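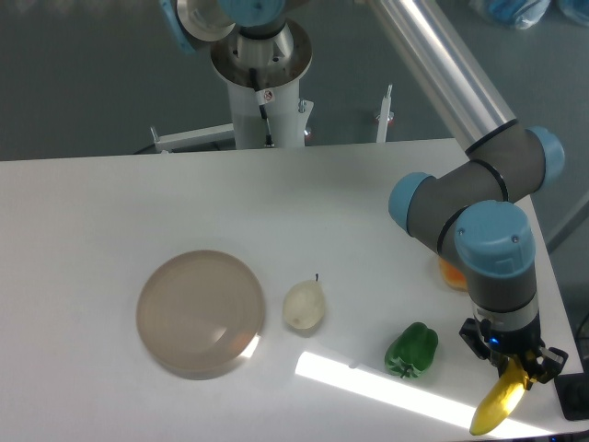
Why Do Bananas Turn Brown?

Have you ever put a banana in your lunch bag in the morning, all yellow and cheerful, and pulled it out at noon covered in spots? It happens to everybody, and there is some very nice science hiding inside that peel, so let's have a look at it together.

A banana is picked while it is still green and hard. It stays busy after it leaves the plant, though. Little by little it gives off a gas called ethylene (say it like this: ETH-uh-leen). You can't see it, but the banana can sense it, and the gas tells the fruit that it is time to ripen. The green color in the peel fades away and the yellow that was underneath shows through. Inside, the starch, which tastes a bit like raw potato, slowly changes into sugar. A yellow banana is much sweeter than a green one for exactly that reason!

Then come the brown spots. When the tiny cells in the peel get old or bumped, some of the stuff inside them mixes with oxygen from the air and turns brown. A sliced apple does the very same thing. A spotty banana is usually still good to eat, and it makes the best banana bread -- my grandmother wouldn't bake with any other kind.

Oranges are different. They hardly ripen at all once they have been picked, so an orange won't get much sweeter on your kitchen table, however patiently you wait.

Try it at home

You need 2 green bananas and a paper bag. Put one banana in the bag, fold the top over, and leave the other one out on the table. Look at them both every day after school and draw what you see. The bag holds the ethylene in close, so which banana do you think will turn yellow first? Write down your guess before you start -- no changing it later!

Fiorella Monti
October 6, 2022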